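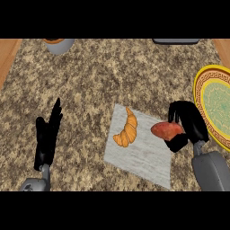

Open day at the Stonerdale shared workshop
Oct 9, 2022

I've been meaning to get out to Stonerdale since July, when a flyer for their build nights turned up on the noticeboard at my local library. The drive took 40 minutes, the last stretch of it gravel, and I got there just as the roller door was going up. Parking is on the grass beside the old packing shed. Wear boots if it's been raining, I didn't and I paid for it.

The workshop is split down the middle. Wood and metal live on the left, with the usual bandsaw and a drill press older than I am, and electronics has the right-hand side, where somebody has had the good sense to put in decent lighting. I'd come for Plirirora, the members' two-armed kitchen robot project, so I went right.

What a treat! Plirirora is a pair of grey arms with black multi-fingered hands, and the members have been building it in the evenings for 23 months now. The arms are bolted to a steel bench, and next to them is a big monitor running the simulator, which is where most of the day's action was. They try every task in simulation first. The virtual kitchen has a speckled granite counter with a bit of clutter on it, and the job on show was a simple one — pick up the potato and put it down on the cloth beside the croissant. The right hand does the work and the left stays open, out of the way.

I stood there far longer than I meant to. The thing that caught my attention was how close the right hand gets to the yellow-rimmed plate while it's holding the potato. The fingers are very nearly on the rim. I asked whether that was deliberate and was told yes, the plate gets shuffled around between runs so the arm has to cope with awkward neighbours. Somebody modelled a Greek key border on it too, which I thought was a lovely bit of showing off for a collision test.

The real hardware came out after lunch. Only one arm was running, because the left shoulder was in pieces on a tea towel waiting for a bearing. The fingers are pulled by cord, and you can hear the little motors winding as the hand closes. The hand opened and closed on a tennis ball for anyone who wanted to hold the ball out for it, and the kids in front of me went straight to the back of the queue for another turn. So did I. It has a surprisingly gentle grip, a bit like shaking hands with somebody wearing gardening gloves.

A few notes for the builders reading this. The forearm housings are printed in two halves and screwed together along the underside, so you can get at the wiring without taking the wrist off. The motor controllers are Broritz boards bought second-hand, and the members reckon the connectors are the weak point. They've gone over to crimped plugs with a dab of hot glue. The thumb is on its fourth design and there was a tray of the earlier ones to pick through. I liked version 2 best for looks, but apparently it jammed.

Over on the wood side, the Hassanpour bench (named after the joinery that donated it) had a spoon-carving session going. I had a quick go and made something that could pass for a shoehorn. The sausage sizzle was good, the onions were excellent, and there was a proper urn of tea.

Membership is $60 for the quarter and includes the safety induction, which you need before touching anything with a blade. Robot nights are open to visitors if you ring ahead. I've put my name down for the next induction and offered to help with the cable looms — soldering is the one thing I'm any good at, and the left arm still needs its whole loom redone before the shoulder goes back on.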